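2023-04-07
By the Oslow ward handbook desk

Section 4: Setting up your Munus petition account

Munus is the system Urkard council uses to receive petitions, acknowledge them and, now and then, read them.

1. Register with the address where you are on the electoral roll. A holiday cottage in Villanueva will not do, however strongly you feel about its bins.
2. Enter a title of up to 100 characters. "Disgrace" is taken.
3. State what you want the council to do. Resigning is not on the menu.
4. Choose a closing date before the September recess.

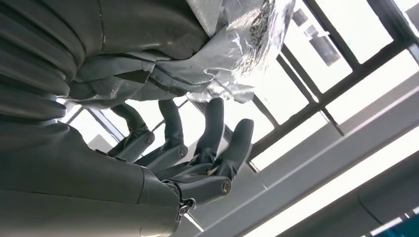 Fig. 4a. Grey hand and crumpled silver foil.

Note: 700 valid signatures earn a written reply. 3,161 earn a debate in the chamber, with councillors present and in some cases awake.

5. Press Submit once. Pressing it again creates a second petition, which will compete with the first.
6. Wait for the confirmation code and write it down. The helpdesk cannot look it up, and will say so at length.

Caution: duplicate names are struck out overnight. Aim for 800 if you need 700.

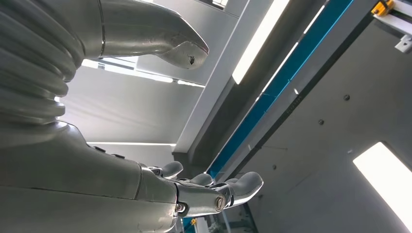 Fig. 4b. Ribbed sleeve and polished arm segment.

7. To withdraw a petition, use form W. It must be signed by everyone who signed the petition.

Related items
Section 3: Finding your ward councillor
Section 5: Speaking at full council
Postal vote deadlines in Oslow
Urkard boundary review: maps and objections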